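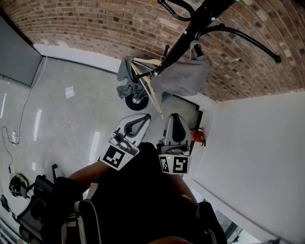 Gripper over the concrete floor.

Weekend baker wanted at Himmont (with some weekday mornings if you want them)

Hi, I'm Mirko Mancuso and I run Himmont, a small bread and pastry shop on Tulara Street. I'm looking for a baker to join me from June, mostly on the early weekend shifts, and I'd love it to be somebody who gets a little too excited about rye.

A bit about us first. We bake 71 loaves on a normal morning and 133 on a weekend one, plus whatever pastry I can fit into the second oven, which I call Nicholas (he runs hot on the left side and you'll learn to turn the trays). On top of that we do a seeded cracker called Stikitz that started as a way to use up leftover sourdough starter and is now the thing people drive across town for! We packed 297 bags of them the week before the spring fair and I still had to tell people to come back later.

So what would you be doing? The shift starts at 3:30 in the morning. I know. You'd shape and score the dough I mixed the night before, load the deck oven, get the croissants proofed and baked, and have the shelves full by the time I unlock the door at 7. After that it slows down a bit - you'd mix the next day's doughs, feed the starters, roll out crackers and clean up your bench. You're done by 11:30 and the rest of the day is yours. There's very little counter work, but if the line is out the door I might yell for help with the coffee.

I'm hoping you've had at least a year in a bakery or a restaurant kitchen where you made bread by hand. Laminated dough would be great, but I can teach that if your bread is good. You do need to be able to lift a 50-pound bag of flour, stand for a full shift and get yourself here at an hour when the buses aren't running. There's free parking behind the building and a rack for bikes inside the back door. A food handler card is required by your first shift, and I'll pay for the class if yours has run out.

Please know that all our products contain wheat and most of them are made near sesame, walnuts and dairy. There's no way to keep you clear of those in a kitchen this size, so if you have a serious allergy this one won't be a fit.

Pay is $3000 a month before taxes for four shifts a week. If you'd like a fifth shift we can talk about that, and it would be paid on top at the same rate. You get two weeks of paid vacation after six months, all the bread you can carry, and a meal after every shift (usually eggs, usually eaten standing up, sorry). We close for the first half of January and you're paid for that too.

I like a quiet kitchen until 5 and then whoever is rolling croissants picks the music. I write everything down, every batch weight and every dough temperature, and I'd ask you to do the same in the big blue binder. I'm pretty easygoing about most other things. If you have an idea for a new loaf, we'll try it on a slow morning and see if the regulars go for it - the potato and dill bread came from our last baker, and it's still on the shelf.

To apply, come by the shop any afternoon between 1 and 3 and ask for me, or drop a letter through the mail slot with your phone number. A resume is fine, but I'd much sooner read half a page about what you've been baking lately and what went wrong with it. If it sounds good to both of us, I'll invite you in for one paid trial shift, the full eight hours at the regular rate. Bring closed shoes, an apron you like and your own lame if you have a favorite.

I'll keep reading letters until I've found the right person, and I'll call everybody back either way.

Mirko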